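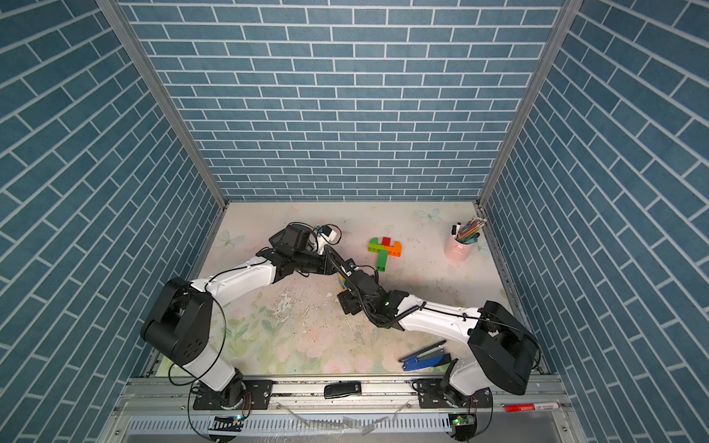 About Elumero

Elumero builds and tests two-arm robot cells for light assembly and handling. The company was founded by Ákos Bognár and operates from a single workshop, where each cell runs on a test bench before it is offered to customers.

Our Approach to Safety

In November, a Pivside cell failed during a handover between its two arms. A wrist cable had worked loose, the left arm lost its position signal, and the grippers closed on each other at full force. No one was hurt. Both wrists were damaged, and the cell was out of service for 30 days.

The fault had appeared in the log 7 times before the failure and had been cleared each time without review. We regard this as a failure of procedure as well as of equipment.

Elumero has since changed its rules. A repeated fault now stops the cell until an engineer signs it off - no exceptions are made for test work. Wrist cables are inspected every 700 handovers, and the findings are available to customers on request.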